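## Setting up your Zistach head camera for tray tasks

Before you start, give the headband a good 40 minutes on the charger - we know it's tempting to jump right in!

1. Put the headband on and tighten the dial until it feels snug but comfy.
2. Hold the side button until the light turns green.
3. Set your tray flat on the counter and stand facing it, close enough to reach it without leaning.
4. Rest both hands on the near rim and hold still until you hear the beep.
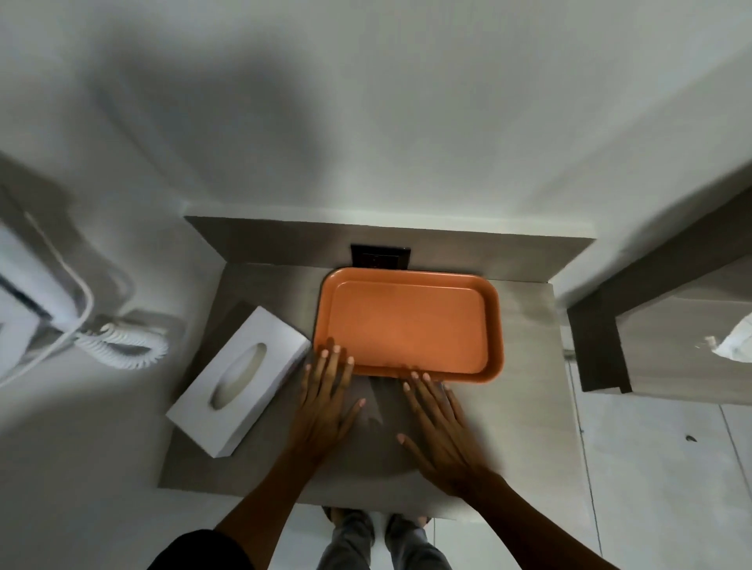

5. Once you've heard it, go ahead and begin your task at whatever pace feels natural to you.

**Note:** Bare hands track best, so please take off any gloves first.

**Caution:** Keep the headband away from sinks and running water.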